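Surnunora: gallery from the planning and control work

Surnunora is the software stack we use at Pallstead to plan and run arm motions on a mobile robot indoors. It covers the motion planner, the joint controller, the camera pipeline and a set of tools for replaying runs. Most of the work is done in simulation first, in a set of furnished rooms that we load with different layouts and different starting poses.

The page is meant for people joining the project and for the group in Messina, who use the planner but not the rest of the stack. Captions are short. Longer notes are in the repository, in the folder for each module. Last edited 2021-03-27.

How the runs are organized

A run is one episode in one room, from reset to either success or timeout. Each run stores the joint states, the planner output, the rendered view and the random seed. With the seed and the commit number you should get the same run again, down to the last joint angle. If you don't, open a ticket and attach both logs.

The standard test set has 73 room layouts. Nives Marchetti maintains it. Please don't edit a layout in place - copy it, give it a new number and add a line to the change list, or the old results can't be compared with the new ones.

The time limit for one planning call is 200 milliseconds. If the planner has no path by then, it returns the best partial path and a flag. The controller will not execute a flagged path unless the run was started with the partial option.

Living room layout, tilted view

Rendered view over the white body of the robot, with one arm raised and the gripper open and empty. The camera is well off level, so the floor and walls run at an angle. The table with the plate is close to the body on the right, and the sofa is behind it.

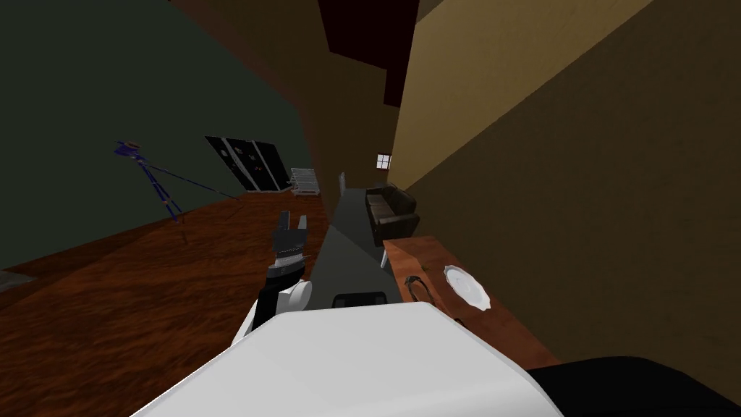 What to check in a tilted view

The perception module estimates the floor plane before it does anything else. When the view is tilted, a bad floor estimate shows up everywhere downstream: table heights are wrong, free space is wrong, and the planner refuses paths that are fine. So look at the floor plane first and leave the planner settings alone until it is right.

Things that have caused trouble in furnished rooms:

Thin objects. Rods and wire racks come out of the depth step with holes in them. Raffaele Sorrentino wrote a filter that closes the small gaps. It is on by default from version 29 of the perception module. It also thickens the objects slightly, so narrow passages may be reported as blocked.

Glass. Cabinet doors and windows are treated as solid. Leave this as it is, even when the renderer lets you see through them.

The robot's own body. The self-filter removes the body and both upper arm links from the depth data using the current joint states. If the joint states lag behind the view, part of the arm is left in and the planner treats it as an obstacle. The replay tool marks these points in yellow.

Large flat walls. With one plain wall filling half the view, the plane fit sometimes picks the wall as the floor. Benedetta Pagano added a check against the gravity direction, and a plane that fails it is thrown out.

Replay tool

Open a run with the replay tool and step through it with the arrow keys. The view, the joint states and the planned path stay in sync. Press F to show the floor plane and P to show the path. Logs of up to 400 megabytes load without changes to the settings. For bigger ones, split the log first with the script in the tools folder.

Known problem: on the Bresora machines the path overlay is drawn one step late. The stored data is correct, only the display is off. Fulvio Rinaldi has a fix in review.

Contacts

Planner and controller: Cosimo Russo
Room layouts and test set: Nives Marchetti
Depth filter: Raffaele Sorrentino
Floor plane check: Benedetta Pagano
Replay tool: Fulvio Rinaldi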